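26/10/2020　墨水，第二批五倍子，接着上次写

先把最要紧的数抄下来，免得又写在手背上然后洗掉：滤出来的液 1,571 克，泡了 31 天，中间热过一回，69 度左右（温度计挂在桶边上，可能偏低，我没舍得把它往中间戳，怕碰到底下那层渣）。盖子上的标签我写错了批号，已经改了，谁看到旧标签请直接撕掉！

上次那篇写到一半我就跑去接电话了，所以补一下背景。我们要给 Tristia 做墨水，Tristia 就是那本手抄小册子，整本要用蘸水笔写，写的人是 Ysaline，纸用的是 Dirley 的棉浆纸，有一点点毛，吃墨吃得凶。买来的铁胆墨水我们试过，颜色倒是好看，就是一下笔太淡，写的人看不清自己写到哪儿，过一晚上才黑透。Ysaline 写字快，她受不了这个，她说像在用水写信。那我们就自己做呗，也好把浓度往上提一提，顺便看看能不能少放点铁。

## 五倍子

这回的是橡树瘿，不是上次那种碎得跟茶叶末一样的。袋子一打开我就高兴，个头结实，青黑色的占多数，偶尔有几个发白、上面带小圆孔，是虫子已经钻出去的那种。老方子里都说没开孔的好，单宁高，我以前半信半疑，后来拿两小杯分别试过，没开孔的那杯兑铁之后确实黑得又快又稳（样本太少，别拿我这句话去跟人吵架）。

砸碎这一步我要专门抱怨一下。用研钵一个个捣，捣到第三把手腕就开始酸，而且它们会跳！石杵下去偏一点，半个瘿子就飞到暖气后面去了。后来我学乖了，包在旧帆布里，用木槌敲，敲到绿豆大小就停，再细的话过滤的时候糊布，能滤一个下午。粉末少的好处还有一个，就是桶底的渣沉得干脆，倒的时候不会跟着跑。

泡的水用的是放凉的开水，没加醋。Rolland 那本方子集里十个方子有一大半叫你加白葡萄酒或者醋，说是防霉。我上一批加了醋，霉是没长，墨水写到纸上酸得厉害，笔尖三天就开始发涩。这一批我宁可让它长一点霉，长了就撇掉。结果还真长了，第二个星期面上浮了一层灰绿色的毛毡，厚得能整张揭起来，味道像潮湿的地下室加一点蘑菇汤。我知道听上去很恶心，可发霉这件事对墨水是有帮助的，霉会把单宁拆成没食子酸，写出来的颜色更黑，老方子里让你把罐子放在太阳底下晒几个星期，大概也是这个道理。 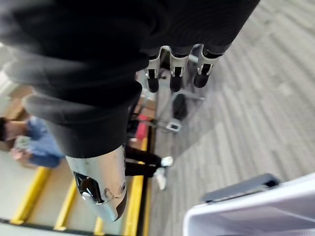 撇霉的时候我用的是一把旧的漏勺，撇完之后液体是深茶色，清亮，对着窗子看带一点红。尝是不要尝的（上一批我尝过，涩得舌头像铺了一层绒布，半天说话都不利索）。撇完才加热，热的目的就是把霉停住，所以不需要煮开，手伸到桶壁上觉得很烫、液面开始有细气就可以关火了。我关火之后又盖着闷了一会儿，这个时间没记，下次记。

过滤走了两道，先粗布，再细布。细布那道慢得要命，我中间去吃了饭，回来它还在一滴一滴往下走，像故意气我。Szymon 经过的时候建议拧，我坚决不让，一拧细渣全挤过去了，前面的功夫白费。他说那你就慢慢等吧，然后他就站在旁边陪我等了一会儿，还替我把漏斗扶正了，挺够意思的。

## 加铁

硫酸亚铁用的还是原来那罐，淡绿色的结晶，罐口那一圈有点发黄，是氧化了，我把表面刮掉不要，只取下面干净的。这个真的不能偷懒，发黄的那部分放进去，墨水一开始就会浑，瓶底过几天出一层泥，怎么摇都摇不回来。

比例是这次想试的重点。传统的那种五倍子、绿矾、阿拉伯胶三比二比一，写出来黑是黑，铁多得过头，年头久了要伤纸的，图书馆里那些字迹把纸烧穿的手稿就是这么来的。Tristia 我们是希望它能放得住的，所以我把液分成三份，铁逐份往下减：

- **甲**：照传统比例，当对照。
- **乙**：铁减一些，胶不变。
- **丙**：铁减到我自己心里都有点打鼓的程度，胶稍微多一点点。

铁先用一点温水化开再倒，别直接撒结晶。倒下去的那一刻是整个活儿里我最喜欢的部分，茶色的水里一下子涌出一团蓝黑，像云一样翻，搅两下就全黑了。每次做我都要喊人来看，每次来看的人都说"哦"一声然后走掉，不懂得欣赏！

三份倒进去的当场反应都很像，光看桶里分不出谁是谁。区别要在纸上看，而且要等。刚写下去的时候，甲是灰紫，乙偏灰一点，丙最淡，淡得接近铅笔。晾上一阵再看，甲和乙已经拉不开多少差距，丙还在慢慢往上走。

## 胶

阿拉伯胶我提前一晚泡的，块状的那种，颜色像麦芽糖，泡开之后里面总有树皮渣，得滤。我以前图方便用过粉末的，一沾水就结团，外面一层滑溜溜的壳，里面还是干粉，搅得我想把勺子扔出去。块状的慢，可是省心。

胶多胶少差别很明显：少了，墨从笔尖上一下子滑下去，字头一个大疙瘩，后面几笔又没墨；多了，线条漂亮是漂亮，就是干得慢，袖子一蹭完蛋。Ysaline 是左手写字，这一点对她特别要命，所以丙那份多加的胶我心里一直没底。

笔尖用的是 Stistell 的尖头，新的，上墨前用湿布擦过上面那层防锈油。没擦油的新笔尖是挂不住墨的，墨会缩成珠子往下掉，第一次碰到的人都以为是墨坏了。我们那位来帮过几天忙的学生就因为这个倒掉过一小瓶好墨，想起来还是心疼。
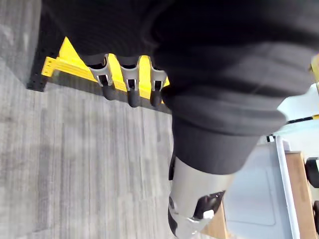
*黑布套，后面是黄架子*

试写我做得比较啰嗦，每份都写了一样的东西：一排竖线，一排横线，一排小圈，再抄一段字。竖线看流量，横线看会不会断，小圈最能看出毛刺，Dirley 的纸正反面毛得不一样，正面圈是圆的，翻过来写就像长了胡子。我建议以后试墨都用反面，反面能写好，正面就没问题。

记一下各份的手感，趁我还记得：

**甲**。顺，很顺，几乎不用管。落笔就看得清。就是笔尖上干得快，停下来想个词的工夫，再写第一笔就出不来，得在水里点一下。闻起来有铁锈味，手指沾上一点洗不掉（我现在右手中指还是黑的，去买面包的时候人家看了我好几眼）。

**乙**。比甲稍微稀，长线条写到末尾会细下去，可是看着反而有精神。出墨均匀，停笔之后再写也还接得上。放到傍晚再看，黑得很正，没有偏蓝也没有偏棕。如果只让我选一个，目前是它。

**丙**。淡，真的淡，落笔的时候我得凑近了看。胶多一点的效果也出来了，小圈特别干净，可是干得慢，我用指背轻轻碰了一下，拖出一条灰印子。它还会不会再黑一点，要再等等。

有一件事我拿不准，写在这里给大家看：丙的淡，一部分可以靠加一点临时的颜色来解决。十九世纪以后的墨水普遍这么干，加一点靛蓝或者苏木，让人写的时候看得见，后面铁胆的黑再慢慢盖上来。苏木我手上有，放了很久，煮出来是酒红色，跟铁在一起会发紫黑，漂亮。靛蓝要用可溶的那种，我没有，也不太想为了一小瓶去买一大罐。苏木的问题是它见光会褪，好在它褪的时候底下的黑应该早就上来了。应该。这个"应该"我想用一小瓶验一下，别整桶都下去。

## 酸

这段给以后的自己。试纸我用的是那卷放在抽屉里的，抽屉靠着水槽，受过潮，颜色出来以后边缘发糊，所以三份的读数我只敢说个大小顺序：甲最酸，乙次之，丙最不酸，跟想的一样。要准确的话换一卷新的再来。在换之前，大家别拿我那张色卡的照片当证据。

Szymon 问过我要不要加一点蛋壳粉把酸压下去，这是他从哪里看来的我也不知道，老方子里确实有人这么写。我试了一小杯，咕嘟咕嘟冒了一阵泡，然后墨就开始结絮，静置以后上面一层清汤，下面一坨黑泥，笔根本蘸不起来。酸压下去了，墨也没了！所以这条路先划掉。少放铁、放够单宁，让铁都被单宁抓住，游离的少一些，这个方向看起来更靠谱，也省蛋壳。

测游离铁的试纸我们没有。那种浸过试剂、碰到二价铁会变红的纸条，修书的人常用，我想买一小包，放在试过的字迹上按一下，就知道乙和丙到底差多少。如果乙按出来是很淡的粉红，我就安心了。如果红得吓人，那前面关于乙的好话都要收回。

## 装瓶

瓶子一律用深色玻璃，灌到接近瓶口，少留空气。瓶盖里垫的那层软木片我全换掉了，软木自己也有单宁，会跟铁反应，时间长了盖子内侧黑乎乎一圈还掉渣。换成了塑料的薄垫片，不好看，管用。每瓶里丢了一粒丁香防霉，这个是照老习惯来的，我喜欢那个味道，写字的时候一开盖子就闻得到，有点像冬天的橘子。真正防霉靠不靠得住另说，反正六月做的那一小瓶也是放的丁香，到今天面上还是干净的。

六月那瓶我今天也翻出来写了几行作比较。它沉了一点底，摇一摇写出来比新墨黑得多，落笔就是深灰，基本不用等。也就是说，新墨嫌淡的话，放着就行，让它在瓶子里先氧化一部分。代价是颗粒会变粗，附在纸面上，不太往纤维里走，时间久了容易蹭掉。六月那瓶蹭一蹭手指上是有黑粉的，新墨没有。这两头怎么取舍，我觉得得由写的人来定，她天天要跟这瓶东西相处，我只是个做饭的。

试写的纸条都夹在绿皮的夹子里了，甲乙丙各一张，背面用铅笔写了号。请大家看完放回原来的页，上次有人把两张调了位置，我对着一张甲夸了半天丙。窗台上那张半边盖着黑卡纸的是晒光用的，别动它，也别好心帮它把卡纸扶正！卡纸歪着就歪着，边线我在纸背上画过了，扶正了反而对不上。

另外抄一段昨晚想到的，怕忘。我们一直拿"刚写下去黑不黑"当好坏的标准，可能是被现在的签字笔惯坏了。以前抄书的人写的时候看到的也就是那种淡灰色，他们写一页，晾着，再写一页，回头看前面那页已经黑了，心里大概还挺舒服的。当然这话我说着轻松，字又不是我写。

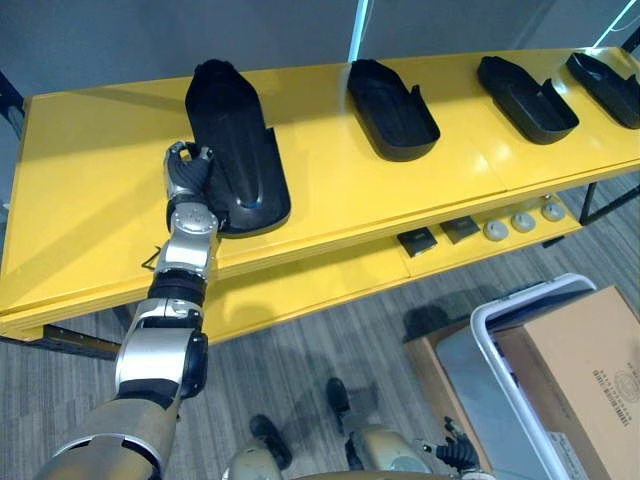 Ysaline Lecomte：丙我写了一整页，中途就放弃了，行距全歪，我根本看不见上一行的底在哪儿。乙可以，我写到页脚都没有不耐烦。另外你说我会蹭到，会，但是乙没有蹭，丙蹭了两处。六月那瓶我很喜欢，不过写完手上像摸过炉子。能不能拿乙放一阵子再给我，不用放到六月那瓶那么老？还有，苏木那个请给我试，我想看它发紫的那一下。

好，那就照这个办。乙分两瓶，一瓶密封，一瓶松着盖子放在架子上让它透气，隔几天写一行，看它走到哪一步的时候 Ysaline 觉得刚好，到那时候就拧紧。苏木只加在丙里，丙反正要么救回来要么就留着染线。说到染线，滤下来的瘿渣我没扔，装在带盖的罐子里了，还能再煮一道淡的，拿来给装订用的亚麻线打底正好，线先过单宁再过一点点铁，会是那种很老实的灰。我手头的线是漂白的，太白，跟 Dirley 的纸放在一起刺眼睛。

染线这事铁更要少放，线是要受力的，铁多了会脆。我打算先染一小绞，挂起来放几天，再用手扯扯看，断得容易的话就干脆只用单宁，出来是米黄，也不难看。

方子集 Rolland 那本我还在翻，里头有一页讲用雨水泡瘿子，说井水泡出来的墨发棕。我们自来水偏硬，我用开水放凉多少去掉了一点，壶底那层白壳就是证据。要不要接点雨水试一小罐？屋檐下面那个桶现在满着，里面有树叶，得先滤。树叶本身也有单宁，混进去算谁的……先不管了，接新的。

还没做、轮到谁有空谁做的：

- 买新的酸度试纸，买铁离子试纸，买之前问一下我要不要别的东西一起带
- 窗台晒光那张，卡纸先不揭
- 苏木煮一小锅，别用做饭那只（说的就是我自己）
- 研钵刷干净，里面那圈黑的用柠檬酸泡，泡完冲透
- 甲剩下的贴标签收柜子，标签写铅笔，墨水写的标签沾了墨水看不见
- Stistell 的笔尖再订一盒，尖头，旧的那几支留给我画线

刚才又去看了一眼丙的纸条，比我吃饭前深了一点，灯下看已经是正经的深灰了，明早换自然光再比一次，纸条我先用燕尾夹夹在夹子最外面一页。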